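Caring for Wood Floors in Residence Apartments

Clasard Housing Services maintains 103 furnished apartments in the Cinton district. Residents are responsible for routine floor care during their stay, and the following guidance is issued with each lease.

Daily and weekly care

Sweep or dry-mop high-traffic areas each day, particularly the entry and the kitchen. Vacuum once a week using the hard-floor setting. The rotating brush must be switched off, as stiff bristles dull the finish over time.

Damp mopping is permitted once every two weeks. Use a well-wrung microfiber mop and a cleaner made for finished wood. Steam mops, vinegar, wax and oil soap are not permitted in any unit. 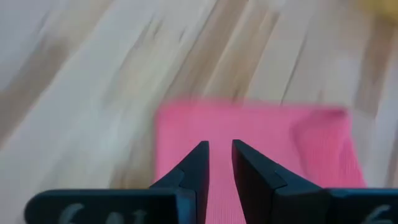

Grit does more harm to a wood floor than any other household material. Place a mat inside and outside the entry door, and shake both out weekly. Pale blond planks are forgiving of dust, but the darker lines of the grain and seams can hide fine sand, so sweep in the direction of the boards and finish with a dry cloth. Shoes with cleats or narrow heels should be removed at the door.

Spills and marks

Blot spills at once – do not rub – and dry the area with a clean towel. Scuffs generally lift with a soft cloth and a drop of floor cleaner. Deep scratches should be reported to the Amegashie Street office, extension 295, and should not be filled or sanded by the resident.

Furniture

Fit felt pads to all chair and table legs and replace them every 4 months. Rugs must have a breathable backing. Rubber-backed mats can discolor the finish and are not allowed on wood.

Residents may request one set of felt pads per lease at no charge. Requests received in August may take longer to fill.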